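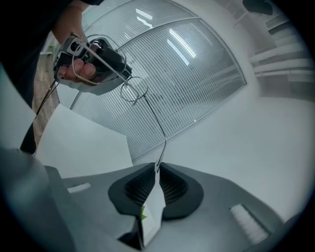
Figure 1. Hand-held gripper and folded paper.

Where Did I Put It? A Diary Study of Lost Things in Bolport Homes
Final project report, Hemwood College, Everyday Psychology
November 2020

Why we picked this

Our group started with a completely different topic (sleep and screen time, like half the class) and dropped it after one meeting, when three of us showed up late and two of the three had been hunting for keys. We got talking about it and didn't stop for an hour! Everyone loses things at home, everyone has a theory about why, and we could find very little written about it that wasn't advice on buying baskets.

So our question was simple. When people can't find something in their own home, where does it turn up, and how does that compare with where they first looked?

How we did it

We asked households in Bolport to keep a diary for 14 days. Any time someone spent more than a minute looking for something, they wrote down what it was, the first place they looked, where it was in the end, and what they had been doing when they last had it. We called the diary the Memex, after a suggestion in our second meeting that nobody else liked at first, and by the end even the families were using the name. "Put it in the Memex" became a thing people yelled down the stairs.

Recruiting was the part we had worried about most. We put flyers through doors on the Ruddock side of town and posted in two neighborhood groups, hoping for twenty replies. We ended up with 55 households that finished the full two weeks. They ranged from people living alone to a family of seven, and one shared student house that lost the diary itself on day four, found it in the freezer drawer, and kept going.

People could use the paper booklet or a shared online form. Most chose the booklet. It got carried from room to room and came back with coffee rings and some very good drawings in the margins. Typing it all up took us far longer than we had planned, and we would build in an extra week next time.

What we found

We collected 1,334 entries. Keys, phones and glasses were the big three, which surprised no one. What we did not see coming was fourth place: scissors. Households with four pairs of scissors seemed to lose them just as often as households with one, and several people wrote that they had bought another pair during the diary period and then lost that one too.

The result we are happiest with is about first looks. People mostly began in the place where the item was supposed to live, even when they had written that they hardly ever put it there. One person checked the same hook for her keys on nine different days. They were never on it. When we asked her about this afterward, she said that the hook was where the keys went.

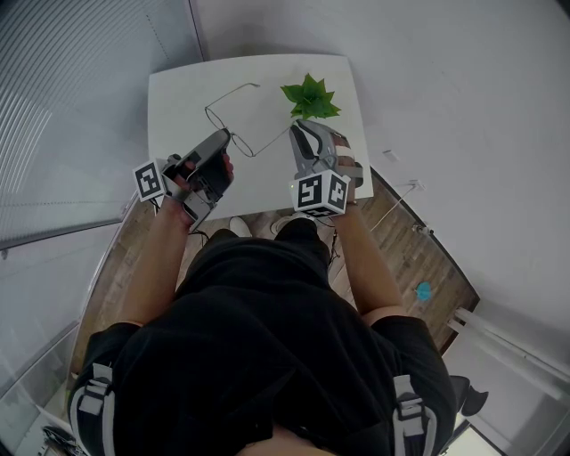 We started calling these "official places," and once we had a name for them they were all over the diaries. An official place is where you would tell a guest to look. A resting place is where the thing ends up when you are holding too much stuff or the phone rings. Resting places were nearly always flat, at waist height, and on the way to somewhere else: the top of the washer, the third stair, the arm of the couch, the shelf by the back door.

Interruptions came up over and over in the last column. "Doorbell" was a favorite, along with "kid yelling" and "started making toast." We can't say the interruption caused the loss, because we have no record of all the times the doorbell rang and nothing went missing. Our instructor pointed this out in March when we first pitched the idea, and she was right to keep bringing it up.

Problems

People forgot to write things down, and they were most likely to forget on busy days, so our busiest days are probably the thinnest in the data. Some items never turned up at all. We left them out of the comparison of places and kept them in the item list. Also, a minute feels very different depending on whether you are late for work, and we never gave anyone a timer.

What we would do next

We would love to run it again with a second stage, where half the households move the official place to wherever the thing keeps landing anyway. Four families tried this on their own after seeing our early notes, and two have written to say the key bowl now lives on the stairs.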